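The Surface Under the Knife

Most home cooks replace a knife long before they replace the board beneath it. The board does as much to set edge life as the steel does, and it is the part of the system that receives the least maintenance. A blade meets the board at the end of every stroke. If the surface is harder than it should be, the apex of the edge rolls or chips. If it is too soft, the blade sinks in, the cook twists it free, and the edge is loaded sideways.

Lucimara Sales has run the materials bench at Godoy, a kitchenware maker in the town of Merkholm, for eight years. Her standard test is a plain one. A fixed blade is lowered onto a board sample under constant load, drawn back, raised and lowered again for 4,000 strokes. Sharpness is measured before and after by the force needed to part a length of test thread. The sample is then cut through so the depth of the scoring can be read under a microscope.

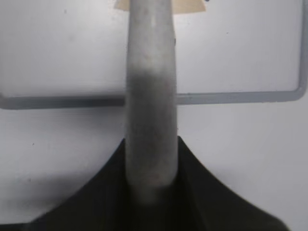 Polyethylene remains the common choice for boards sold at low and middle prices. Two grades matter to the buyer. Low-density sheet is flexible, easy to roll up and quick to scar. High-density sheet is stiffer, holds its shape and scores less deeply under the same load. In the Merkholm tests, high-density samples showed grooves 47 percent shallower than low-density samples of equal thickness. The difference in edge wear between the two was too small to report.

Groove depth matters for cleaning. A shallow score opens under a brush and drains. A deep one closes over as the plastic springs back, and food residue stays inside it. Hot water helps only if it reaches the bottom of the cut. Sales washes her samples at 70 degrees Celsius and still finds dyed starch in the deepest grooves after a full cycle. "The wash temperature is fine," she said. "The shape of the groove is the problem."

Wood behaves differently. End-grain boards let the blade pass between fibers, which partly close again afterward. Edge-grain boards are cheaper and scar along the cut. Both move with moisture, and a board left wet on one face will cup. Stand it on edge to dry, with air on both sides. 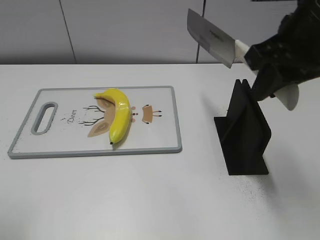 Printed boards add one more variable. The ink may sit on top of the plastic, under a clear film, or within the sheet itself. Surface printing wears first, and it wears where the knife lands most often. Arben Mujić, who designs patterns for the Pranis line, keeps heavy artwork toward the ends of the board for this reason. A film layer protects the print for longer but brings its own failure mode: once the film is cut through, water gets under it and the layer lifts at the score. Any board with a lifting film should be retired from food use.

Rims are a matter of preference. A soft molded rim gives grip on a smooth counter and protects the corners in a fall. It also creates a seam, and the seam needs a brush. Mujić's current samples use a rim bonded in the mold – an older version was pressed on and could be peeled away by hand.

Resurfacing is possible for thick boards. A cabinet scraper takes down polyethylene cleanly, where sandpaper leaves a fuzz that traps dirt. Clamp the board flat, pull the scraper in one direction and wash off the shavings before use. Wood can be planed or sanded, then oiled with food-grade mineral oil. Thin boards have no material to spare and should be replaced.

Godoy's next test series, planned for October, will cover rubber sheet from the supplier Gumden. Rubber is heavy and does not tolerate a hot pan, but it is easy on the edge and can be sanded flat many times. Sales expects to run the same load and the same stroke count, with a second set of samples held in the refrigerator overnight before cutting.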